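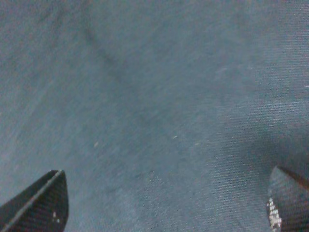

I got lost twice on the way to Nemix. The open day invitation said "behind the tile showroom," and there are three tile showrooms on that road, so by the time I found the right door the coffee was gone and Hwa-young Oh was already halfway through her welcome speech. She waved me in anyway and handed me a sticker with somebody else's name on it. I was Ristano for the rest of the afternoon (that's a company, I learned later, and they make hotel linens).

Nemix has 35 people and one very long room. Most of what goes on in it has to do with cloth, which I hadn't expected. I came for robots and figured I'd see boxes being stacked. Instead I spent nearly three hours watching machines deal with fabric, and I'd go back tomorrow!

If you've ever fought with a fitted sheet you already know why this is hard. A box stays a box when you push it. Cloth sags, slides, bunches up and hides its own corners. Ye-rin Cho, who runs the fabric bench, told us her team spends more time on creases than on anything else. A fold and a shadow can look an awful lot alike when your camera is down by the fingers, a hand's width from the weave.

"From that close you lose the edges," she said. "It's all just blue."

She let us look at the wrist view on a monitor, and she was right – it's all thread. I could see lint. I could see one soft crease running off at a slant and had no idea which way was up. Then the two black fingers in the bottom corners of the screen, with that big stretch of teal between them, and a whole row of grown adults leaning in to find out what they'd do.

The question I wanted to ask was the one a kid in front of me asked first: why not just grab it? Valentyna Derkach took that one. She used to cut patterns for a coat maker and now she teaches the arm, steering it by hand through the same small motion over and over. Pinch too shallow and you get nothing, she said. Pinch too deep and you pick up whatever's underneath too. She had the kid try it on a dish towel with two chopsticks. He got it on his sixth go, and the room clapped.

Her team had recorded 400 of those pinches in August. I asked if she was sick of it. She said she was sick of teal.

There was other stuff, of course. A sorting line called Rumorier got the biggest crowd, mostly on account of the noise, and Ha-neul Koo gave a talk on motors that I followed for a good four minutes. But I kept drifting back to the fabric bench. I like watching something slow, and Cho's crew didn't seem to mind being watched. One of them was eating a pear.

On my way out I asked Oh when any of this might fold my laundry. She laughed and said hotels would come first, then hospitals, and that I should keep folding. The next open day is in spring, and she promised a bigger sign out front.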